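Call for Participants: Open Day Demonstrations, Textile Handling Program

Clolteveck invites applications from members of the public to take part in its open day at the Rivas site in December. Participants will attend a demonstration of two-arm robotic handling of garments and household fabrics, and will afterward give structured feedback to the program staff.

Each session lasts 87 minutes. It opens with a safety briefing, continues with a demonstration at the work area, and closes with a written questionnaire and a short group discussion. Sessions begin at 9:30 a.m. and 1:30 p.m. A total of 44 places are available.

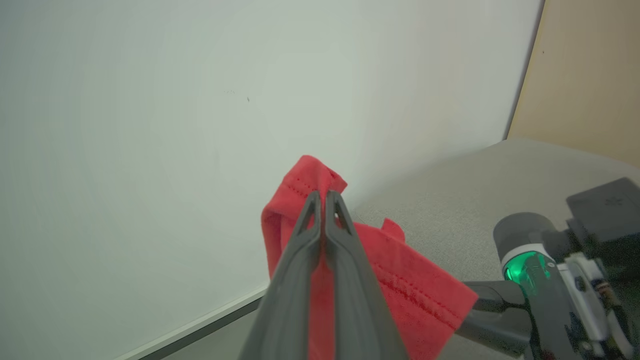
Applicants must be 18 years of age or older and able to stand for parts of the session. No technical background is required. Applications are particularly welcome from persons employed in commercial laundries, hotels, residential care and garment repair, as well as from those who do the washing in a large household. Current employees of Clolteveck and of its partner, Bemum, are not eligible.

Participants will not operate the equipment. Closed shoes must be worn, and long hair must be tied back while in the work area. Questions may be put to the operators at the end of each demonstration. 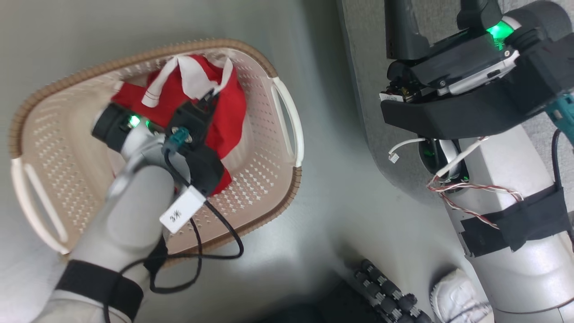 Robot arm with its gripper in a laundry basket, Rivas site.

Participants will receive a payment of $44 and reimbursement of local travel upon presentation of receipts. Feedback forms are stored without names. Participants may withdraw at any point before the discussion begins.

To apply, submit a statement of no more than 400 words describing your experience with laundry or fabric care, together with your preferred session time. Statements should be addressed to Carmela Cuesta, Visitor Program. Questions regarding access to the building should be directed to Gion Pfister, Site Safety.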